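Workshop > Bench Automation > Software Tips

Two-arm bench cell: planner and camera settings

Set the planner to replan on contact - a fixed path will push a printed ring across the wood before the fingers close. Cap joint speed at 100 mm/s at the tip until both arms share one collision model. In Skavura, load the two arms as a single group.

Mask the other arm out of the depth image before segmenting parts. Check the mask with tools and parts left on the bench:

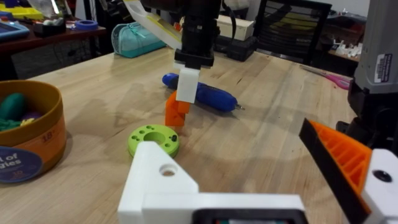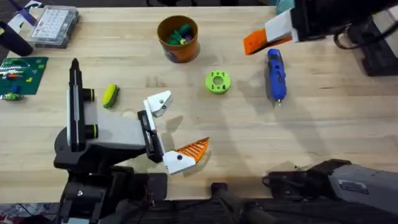 Save the calibration under a new name each time. Ours drifted in February after a mount was retightened, and the old file was gone. Log at 99 Hz or lower; above that Codville drops packets and the timestamps slip.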